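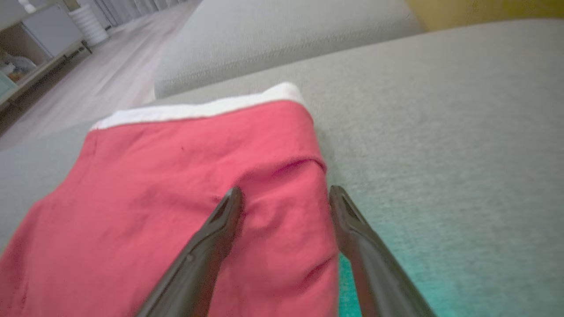
Prultisel Fold Kit, data card and setup notes
Maintained by Dindo Gatchalian
Last edit: May 5, 2023

What you get

Two-finger gripper, wrist camera, mounting plate, cable loom, USB stick with the sample set. Arm not included. Kit is sold by Tetbridge, support comes from us. If you bought the older Gough plate, the bolt pattern is different, ask for the adapter before you drill anything.

Sample set

50 episodes, wrist view only. Soft goods on home furniture: shorts, towels, T-shirts, pillowcases. Sofa, bed, one low table. Teleoperated, all of it. No scripted motion.

Each episode folder has the video, joint log, gripper width and a one-line task note. Frame rate is 15 per second. Joint log runs faster, use the timestamps to line them up, do not go by index.

Red cloth on gray upholstery is the easy case, colors seperate well. White on white is not. Expect your segmentation to fall over there, ours did.

Quick start

1. Bolt plate to wrist. Snug first, then tighten corner to corner.
2. Camera cable goes on the outside of the loom. Leave slack for full wrist roll.
3. Power on the gripper before the arm controller.
4. Run the width check. Fingers should open and close twice and stop open.
5. Run the viewer. Both fingertips should show, coming in from the bottom. If only one does, loosen the camera bracket and re-center.
6. Load an episode and play it back with the arm parked.

Whole thing takes around 2 hours the first time.

Picking up cloth

Come in with the fingers open, tips down on the fabric, then close slowly. The cloth bunches between the tips and you lift the bunch. Pressing too hard on a soft cushion just pushes everything down and you get nothing. Start at low force and work up.

Waistbands and hems grip better than flat fabric. Thick seams are fine. Silky linings slip, fit the rubber tips from the spares bag.

Watch out for grabbing the sofa cover along with the garment. Loose covers especially. Log will show gripper width too large at close, so check for that.

Known problems

- Auto exposure hunts when a bright window comes into view. Lock it after warmup.
- Colors drift on some units, pale gray can pick up a tint. Firmware fix planned for September.
- Task notes in the towel folders have mixed spelling (fold / folded / flod). Will clean up.
- Viewer crashes on paths with spaces. Rename teh folder.
- Valtitz controllers need the legacy driver, see drivers folder.

Not in the set

No depth, no audio, no force readings. No failed-grasp labels yet, though there are plenty of failed grasps in there.

Use

Free for research and for testing the kit. Ask before putting it in a product. Send broken episodes to Dindo with the folder name and the timestamp, a screenshot alone is no help.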